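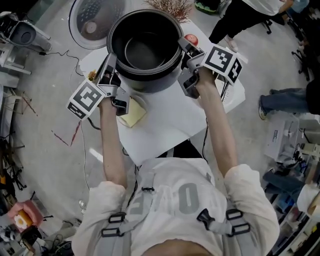
**Skandley approves second round of hand-held gripper sets, puts off arm purchase**

30 Dec 2022

Skandley will buy more hand-held gripper sets for its kitchen-task program in the new year and will hold off on robot arms until the data from the first round has been reviewed. The decision was made at the last budget meeting of the year and covers spending through the first half of the program's second phase.

Tamara Iordache, who runs equipment planning for the program, said the order will bring the number of working stations to five. Each station has a small table, a pair of grippers with marker cubes, a chest harness, cables and a set of kitchen items. The operator holds one gripper in each hand and does the task directly, with pots, plates and food on the table.

"We had two quotes for arms on the table and neither one left any money for people to run them," Iordache said. "A pair of grippers and somebody trained to use them gets us demonstrations in January. The arms would have arrived in spring, and then we'd still have to install them."

The gripper sets will come from Caldeira, which supplied the first batch. Velel, the other bidder, offered a lower price per pair but quoted cables and harnesses separately, and its delivery date fell after the start of the next recording block. The two totals ended up close. Skandley did not publish either figure.

The program's target for the coming phase is 1000 recorded demonstrations of rice cooker tasks and another 1000 of plating and table clearing. So far the team has settled on 58 task variations, which differ in the items used and where they are placed at the start. Iordache said the list was cut down twice during the fall when it became clear how long it takes to reset a table between recordings.

Reset time also changed the budget. The first plan paid for one operator per station and nothing else. The revised plan adds a second person shared between stations, who puts items back in their starting positions and checks the cables before the next run. Labor is now the largest line in the phase, ahead of hardware.

Smaller items took up a good part of the meeting. Spare marker cubes were added to the order after several in the first batch were scuffed and had to be replaced. The harness straps will be bought in two lengths, as operators had asked. There is also a line for replacement cookware – inner pots in particular, where the nonstick surface wears from repeated contact with the gripper fingers.

Food stays on a separate account. Fruit, cheese and similar items are bought weekly in small amounts, and the team will keep doing that through the winter. A proposal to switch entirely to plastic stand-ins was turned down. Iordache said operators handle real food differently, and that the stand-ins tried so far were too light and slid on the plates.

Floor space is the main open question. The new stations need to go in at the Flurkuvside building, where shelving along one side of the work area is already full. Moving the shelves would free enough room for two tables but would mean running power farther across the floor. The facilities group has asked for fixed outlets before more tables go in, and a price for that work is expected in January. Until then the extra gripper sets will be used in shifts at the existing tables.

The arm purchase has not been dropped. Skandley has kept a reserve for it and will ask both bidders to update their quotes once the first set of demonstrations has been used for training. The review will look at how many recordings had to be thrown out, and for what reason. Lost tracking on a marker cube was the most common cause in the first round – usually when an operator's wrist turned one of the codes away – and the team wants to see whether the newer cube mounts bring that down.

Maintenance will be handled in-house for now. Caldeira offered a service plan with the order, but the program declined it and will instead keep one complete gripper pair on the shelf as a spare. Iordache said the plan can be added later at the same rate if the fingers or triggers start to fail more often.

Operator training for the new sets begins as soon as they are delivered. Staff who worked on the first round will do a short session on the revised task list, and new hires will spend their first days on pot and plate tasks before moving to the longer sequences.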